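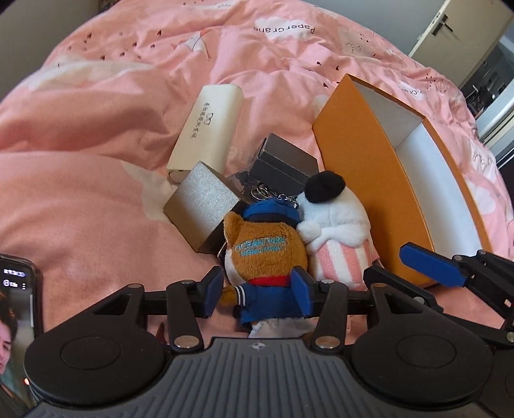 Can machines do household chores yet? Your questions

Can I buy a robot that tidies a bedroom?
Not one I'd leave alone with mine! Floors are well covered, but picking small things off a bed and putting them in a box is still research work. It's lovely research to follow, though.

Why is a soft toy harder than a power bank?
A power bank keeps its shape. A plush keyring squashes, flops over and drags its chain along with it, so the machine has to cope with something that changes as soon as it's touched.

Does the bedding matter?
Very much. Folds tip things over, and a busy print can confuse the vision side.

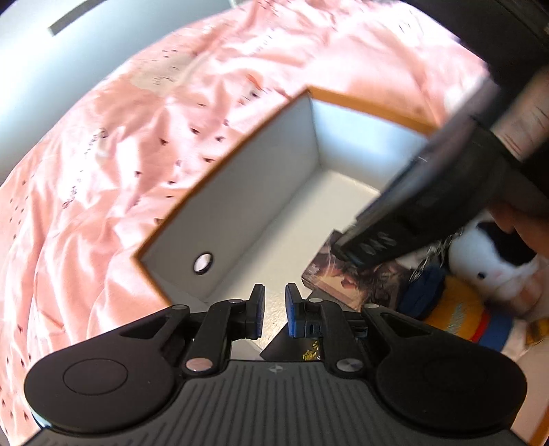

Boxes bring their own trouble. The walls get in the way of the fingers, and a thin card lying flat gives them hardly any edge to pinch.

Are two grippers better than one?
For tidying, I think so. One can steady the box while the other fills it (we do the same with our own hands, after all).

Which chore will come first?
My bet is sorting small things into boxes, with folding sheets a long way behind. I'd be thrilled to be wrong about the sheets.

Who answers these?
Areeba Gondal, on Tuesday evenings. Keep them coming!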